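**Sumathi Hegde** · 28 July 2023

A little thread about pretend fruit, for anyone who has a small person coming to stay this summer and is wondering what to keep in the toy cupboard. Get yourself a cup of tea, I do go on.

My grandson is coming to us in Hencombe for the holidays, and his mother's one request was "something to play shops with, please, and nothing that sings". I can manage that. I have been playing shops since before she was born!

I started where I always start, with the Hostari on the high street, where the play food lives on the bottom shelf next to the jigsaws. They had a big tub of it, all jumbled up, and I knelt on the floor for a good long while picking through (and had to be helped up by a very kind young man, thank you if you're reading).

Now, my rule with play fruit is that it should look like the fruit from across the room. A child of three doesn't care about the little pores on an orange. He cares that when he shouts "watermelon!" you can see which one he means.

And the watermelon is the one I'd tell anybody to buy first. Green, stripy, round, nothing else looks like it. It's completely out of proportion with everything else in the set, of course, and I have never met a child who minded.

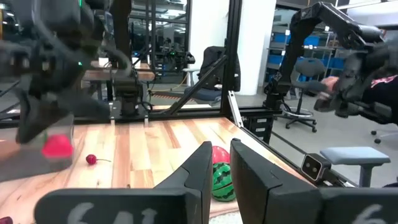 *Watermelon, with one of the cherries lying on the planks to the left. Look at those stripes!*

Cherries are next on my list. I love a cherry with a proper stem, because little fingers learn to pick it up that way, and they do get terribly proud of themselves. The stems are also the first thing to get chewed, so have a good look at them every so often and be brave about throwing one out.

(Please do check the age on the packet too. Small pieces and babies don't go together, and if there's a crawler in the house the cherries should live up high with the good biscuits.)

Strawberries I'm fussy about. They want a green top, otherwise you've got a red lump and a long argument about whether it's a tomato. We had that argument for most of March, and I still say it was a tomato.

For the shop itself you don't need to spend anything. A corner of a wooden table does beautifully. Fruit on a bare tabletop looks like a market stall straight away, and you can wipe it down when the customer turns out to have had jam.

My friend Hagos Gidey swears by a container at one side for "the stock", and only a few pieces out for sale at a time. I was doubtful, but it does stretch the game. Going to fetch more strawberries from the back is half the fun, it seems, and the shopkeeper gets very stern about deliveries.

Prices are up to the management. Last visit a cherry was 40 pounds and the watermelon was 200, and I was told I could have it cheaper if I barked. I barked.

Washing: warm water, a drop of washing-up liquid, an old toothbrush, then a tea towel on the draining board overnight. Anything fabric gets a sponge and a day on the windowsill. Don't put the hollow ones in the dishwasher, they fill up and dribble at you for a week.

If anyone local has a spare lemon or a few bananas sitting in a drawer, I'd happily swap. I've got far too many pears. Message me and I'll bring them to Hencombe library on Monday morning, in the blue bag as usual.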